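2020-05-25

Rain gauge comparison, Lallenham and Drondon

Carried on with the tipping bucket checks. The Lallenham gauge went through the slow drip test this morning, 500 ml from the burette. The tip count came out low again, by the same margin as last time, so I no longer think it is a levelling fault. Tudur Prothero had the funnel off and found grit in the filter and a bit of old web across one side of the bucket. Cleaned both, left the stop screws alone, and will repeat with the same volume before touching anything else.

Drondon is fine on rainfall but the logger clock has drifted. The heavy shower on the file appears well before it does on the radar, and the pressure jump is early by the same amount, so it is the clock and not the gauge. I have reset it and put a note in the header. Old records are not corrected yet. Consuelo Galindo wants them left as they are until she has gone through the December storm, when the logger was also restarted twice.

Battery at Drondon read low on arrival. Swapped it. The old one is on charge, marked with tape.

Haruna (the wind script) fell over on record 1331 of the Drondon file. The line has a blank where the gust direction should be. I made it skip blanks and write them to a separate list, and it then ran to the end, 2430 records. There are more blanks than I would like, nearly all in light winds, so perhaps the vane is sticking. Need to get up the mast and turn it by hand. Tudur says the bearing on the spare is no better.

Nilis plots redone with the axis stopping at 200 mm. Anything above that was squashing the ordinary months into the bottom of the page.

To do:
Repeat drip test, Lallenham, slow and then fast
Order two filters and a tube of grease
Ask Consuelo which version of the storm file she is using
Check vane at Drondon
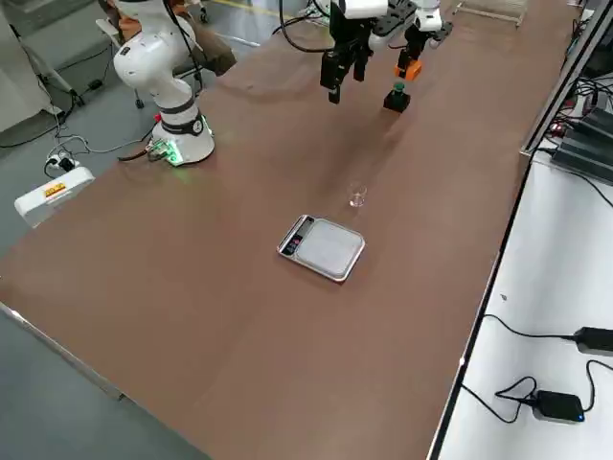
The long brown table, with the white arms over it.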